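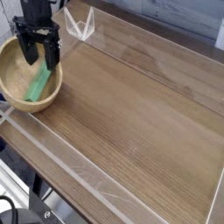
Please stop oiling the bowl for now and let us know what you've put on it, how much, and what normally lives in it. A tacky inside is nearly always too much oil sitting on top of a finish that can't soak it up.

Right, that was quick, thank you! Ticket 339, wooden bowl, order from Sonwood in May. I'll answer in the order you asked.

What I've put on it: Vendar bowl oil, the 300 ml bottle, and I've got through roughly half of that if I'm being truthful about it. The label says "apply generously" so I did. Three coats, overnight between each. It still has a bit of a gloss to it and to look at it you'd think there was nothing wrong, but run a finger round the inside and it drags.

What lives in it: no food at the moment, I gave up on that when the apples started sticking. It's just got the green block in it, which goes in there when I'm not using it so it doesn't wander off round the table.
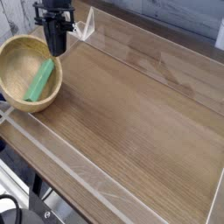 I did try a few things before writing in, so you don't have to suggest them. Wiped it with a dry cotton cloth, which came away yellowish the first two times and then clean. Warm water with a drop of washing-up liquid, dried straight after - better for an evening, then tacky again by breakfast. Left it by the open window for a couple of days. No change that I could feel.

The outside is fine by the way, and so is the rim. It's only the inner wall and the bottom, where I suppose the oil ran down and sat.

Update, teatime: took your advice and rubbed the inside with a cloth barely damp with white spirit, then left it upside down on a rack. Much less drag on the wall, still a bit at the bottom. Going to do one more pass tomorrow and then leave it alone.

Two questions. Do I need to put anything back on afterwards, or is the finish it came with enough? And is the Niven wax on your site (the 89 g tin) all right on this bowl or is it only meant for boards? The page doesn't say either way.

Please keep the ticket open till I've done the second pass.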